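打印本页 | 电子邮件转发

Hordale 小区给水系统改造项目
第16次工作例会纪要

会议日期:2025-10-28
会议地点:Hordale 小区物业楼二层会议室
参会单位:Hordale 小区业主代表、Clellon 给排水设计事务所、Moradi 机电安装公司、Bandholm 水质检测中心
记录:Clellon 给排水设计事务所

一、上次会议遗留事项

1. 二号泵房基础减振垫更换已完成,验收单由安装单位补签后归档。
2. 高区减压阀组的备用阀仍未到货。安装单位应于下次例会前提交书面到货计划,逾期按合同供货条款处理。
3. 竣工图中地下车库段管线标高与现场不符,设计单位已出修改单,本次会议确认关闭。

二、入户支管更换进度

安装单位报告,本阶段计划更换入户支管124户,已完成59户,其余各户按楼栋顺序推进。进度滞后主要集中在四号楼和五号楼,原因为管井内原有支架锈蚀,须先切除并重新固定,单户作业时间延长。

业主代表提出,部分住户反映停水通知张贴过晚。会议确定,停水通知应提前两天张贴于单元门内侧及电梯厅,通知须写明停水起止时间、涉及楼层和联系电话。临时变更须重新张贴,不得在原通知上涂改。

设计单位说明,支管接口统一采用卡压连接,原图纸中螺纹连接的做法作废。水表前后直管段长度仍按原图执行,空间不足的户型由安装单位单独列表,报设计单位逐一核定。

三、户内末端压力与流量

现场测试在厨房水槽龙头处进行,低区各测点静压符合设计值。高区有3户动压偏低,拆检后发现角阀滤网积存杂质。安装单位清理后尚未复测,复测数据应与首次数据并列填写,不得覆盖原记录。

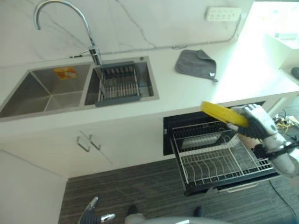 设计单位要求,后续测试须同时记录同一管井上下相邻楼层的用水状态,否则动压数据不具可比性。测试用压力表的检定证书复印件随记录一并提交。

业主代表询问能否将高区供水压力整体上调。设计单位答复,上调后高区底部楼层静压将接近限值,不建议采用。应先完成滤网清理和支管更换,再依据复测结果决定是否调整减压阀设定值。

四、水质检测

检测单位通报,本轮采样点包括水箱出水、泵房出水总管及各楼栋最不利点。浊度、余氯及菌落总数均在限值以内。一号楼最不利点铁含量较上一轮升高,未超限,检测单位判断与该楼支管切换施工有关,建议冲洗后加采一次。

会议确定冲洗程序如下:
(1)支管更换完成后,先开启管井末端泄水阀冲洗,至出水目测无色;
(2)户内冲洗前拆下龙头起泡器,冲洗后装回;
(3)冲洗水量由安装单位估算并记入日报,水费由项目费用列支;
(4)采样须在冲洗结束后次日进行,采样人员由检测单位派出。

五、厨房台面下隐蔽管段

部分住户台下柜内给水管与排水管间距不足,设计单位要求更换后的冷水管加装保温套管,以减少结露。柜体开孔由安装单位负责,开孔边缘须封边处理。涉及住户自行加装净水设备的,由住户确认后拆接,设备本身的恢复不在合同范围内。

业主代表要求施工前后对柜内状况各留一份书面确认,安装单位同意,表格样式由设计单位提供。

六、费用与变更

支架切除及重新固定的工程量未列入原清单,安装单位已提交变更申请。业主代表对其中人工单价有异议,要求附分项计算依据。该项本次会议未达成一致,补充资料后再议。

保温套管材料增量按原合同同类项目单价计取,各方无异议。

七、待办事项

安装单位:提交备用阀到货计划、空间不足户型列表、高区复测数据、变更申请补充资料。
设计单位:核定水表直管段特殊户型,发出柜内状况确认表。
检测单位:安排一号楼加采,出具本轮正式报告。
业主代表:核对各楼栋停水联系电话,提供无法入户的住户名单。

八、其他

冬季室外作业暂停,室外埋地管段的施工窗口拟定于明年3月,具体日期视土壤解冻情况确定。下次例会时间由设计单位另行通知。

对本纪要如有异议,请于收到后三个工作日内以书面形式提出,逾期视为确认。

最后更新:会后第二个工作日

相关文件
第15次工作例会纪要
入户支管更换施工说明(修订版)
停水通知张贴样式
Bandholm 水质检测中心采样点位表
二号泵房减振垫更换验收单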